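Chapter 7
What a Warranty Promises

Key terms: express warranty, implied warranty, service contract, exclusion, deductible, remedy, pro rata

Anyone who has bought a washing machine knows the moment. The price is settled, the card is out, and the clerk asks whether you would like to protect your purchase. The word "protect" does a good deal of work in that sentence. A sheet of paper does not protect a washing machine from anything. At best, it settles who pays when the machine stops, and often it settles less than that.

This chapter takes a slow look at warranties and service contracts. Most consumer guides treat them as a matter of taste: some people like peace of mind, others would sooner keep the money. We think that lets the seller off too easily. A warranty is a set of claims about what will happen under certain conditions, and claims can be checked. Before deciding how you feel about one, read what it says.

7.1 Two kinds of promise

An express warranty is a promise the seller or maker puts into words. It may be printed on a card, posted on a website, or spoken across a counter, although a spoken promise is hard to prove later. An implied warranty comes from the law and needs no words at all. In general terms, a product sold by a merchant is supposed to be fit for the ordinary use of such products. A toaster should toast. How long it should go on toasting is a question on which buyers and sellers rarely agree.

State rules differ on how far a seller may limit or cancel implied warranties. The phrase "as is" has real force in some places and very little in others. Students often assume that a printed warranty adds to the rights they already have. Sometimes it does. Other times the printed page is mainly a list of limits, set under a cheerful heading.

A service contract, often sold as an "extended warranty," is something else again. It costs extra. It may be backed by a company the buyer has never heard of, and it may overlap for months with the maker's own warranty, so that the buyer pays twice for the same stretch of time. Check the start date before you check the price.

7.2 Reading the exclusions

Suppose a small office in the town of Fullthorpe buys a desktop computer from a dealer called Jastden. The computer costs $800. Jastden offers a service contract lasting 3 years, described in the sales leaflet as "complete coverage." The contract itself has a section titled "What Is Not Covered," and it is longer than the section before it.

Among the items left out are normal wear, damage from dust, lost files, software of any kind, accessories, and "any unit opened by a person other than an authorized technician." The last of these deserves some thought. Desktop computers are made so that they can be opened. Owners add memory, replace drives, and clean out fans. A clause that ends coverage at the first turn of a screwdriver may not hold up if it is challenged, but few owners challenge it. The clause does its job simply by being there.
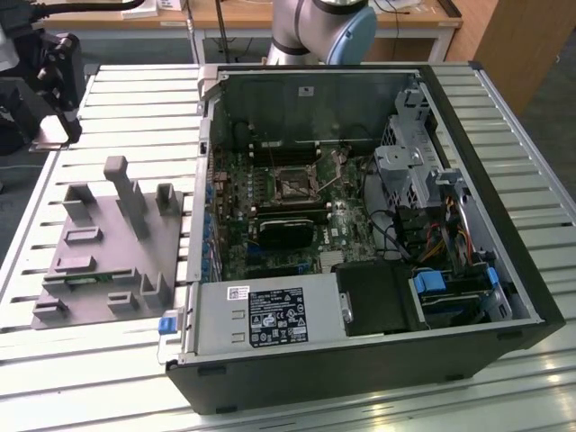
Figure 7.1 A Dell desktop tower with its side panel removed. Some service contracts restrict who may open the case.

Notice too how the leaflet and the contract differ. The leaflet says "complete." The contract says what the company will pay for. If a dispute arises, the contract is the document both sides will be reading, and many contracts include a line stating that no other promises count. A buyer who relied on the leaflet may have a complaint worth making, but it will be an uphill one.

Wear is another word to watch. Nearly every product fails through wear of one sort or another. A contract that excludes wear without defining it leaves the decision to the person who would otherwise have to pay for the repair. Look for a definition. If there is none, ask for one in writing and see what comes back.

7.3 The remedy

Even when a failure is covered, the buyer may not get what he or she expects. The remedy is whatever the company agrees to do, and the choice among repair, replacement, and refund usually belongs to the company. Replacement may mean a rebuilt unit. A refund may be pro rata, meaning that it shrinks as the product ages.

Take the case of Vudeo, a maker of home projectors whose warranty promises "a free replacement lamp." The buyer pays shipping both ways, pays a handling fee, and must supply the original box. The lamp is free in the sense that there is no charge for the lamp. Whether the offer is worth anything depends on what a new lamp costs at the store, and the warranty card is silent on that point.

7.4 Where the numbers come from

Sellers like to support service contracts with figures. Be careful with these. A leaflet from Tomaszewski Appliance states that "4,000 customers were glad they had our plan." We would want to know how many bought it. We would also want to know how gladness was measured, who did the asking, and whether customers whose claims were refused were asked at all. A large number with nothing under it tells you very little.

The useful figures are the ones leaflets seldom give: the chance that the product will fail during the covered period, the usual cost of repair, and the share of claims that are paid. With those three, you could work out whether a plan was a fair price. Without them, you are guessing, and the company selling the plan is not.

None of this proves that every service contract is a bad buy. A person who could not afford a sudden repair bill may sensibly pay more than the average repair would cost. That is how insurance works. But the argument depends on the contract paying when it is needed, and so it leads back to the exclusions.

Before you read on

1. Find a warranty for something in your home. Mark each promise in one color and each limit in another.
2. Does it say who chooses the remedy? Copy the sentence.
3. Look up the rules on "as is" sales in your state. Bring a printed copy to class for use with Section 7.5.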